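My simulated kitchen project: what I did in March and what came out of it
Reading time: 3 min

So the short version is that I spent most of my semester teaching two robot arms to put a soda can away in a drawer, and none of it happened in a real kitchen. Everything ran in simulation on the Pledico setup at Sallthorpe, and I loved it way more than I thought I would (I signed up for this project mainly for the credits, oops).

The question I picked was pretty small. If you train a policy by copying human demos, does it matter how much stuff is on the table? I made two sets of demos. One had only the can and the cabinet. The other had clutter: limes, a tomato, a toaster, a big white cylinder and so on. Then I trained the same network on each set, with the same settings, and tested both of them on the cluttered table.

I recorded 312 demos in total, split evenly between the two sets. Recording was the slow part! You drive both hands at once, left hand for the can and right hand for the drawer, and my first tries were awful. I kept closing the fingers too early and bumping the can over, and I threw those out. By the end of March I had a rhythm going and it was kind of relaxing.

The cluttered table is the one I ended up staring at the most:

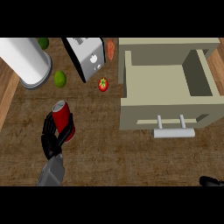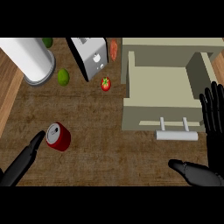
Cluttered table, drawer open in both. The left hand has the can in the first one and is just short of it in the second.

For testing I ran each policy 78 times, moving the can's starting spot a little every time. A run counted if the can ended up inside the drawer and stayed there. The policy trained on clutter got it 51 times. The clean-table one got it 22 times, and wow, it was painful to watch. It would open the drawer just fine and then send the left hand off toward the tomato. My guess is that it learned "go to the red thing", which works great when there's only one red thing on the table. I tested that by swapping the tomato for a third lime and the clean-table policy got a lot better, but I only did a handful of those runs so please don't lean on it too hard.

The grasp itself was the weak spot for both policies. Most of the failed runs in the cluttered set were the fingers closing too high on the can. I tried slowing the hand down for the last bit of the reach and that helped some, though it made each run longer and I didn't have time to redo the full test.

If I get to keep going next year, I want to vary the color of the can first, and then try a closed drawer that sticks a little. I'd also save the camera views at a higher resolution, which I should have done from the start.

Mindwood student projects | Contact | Back to top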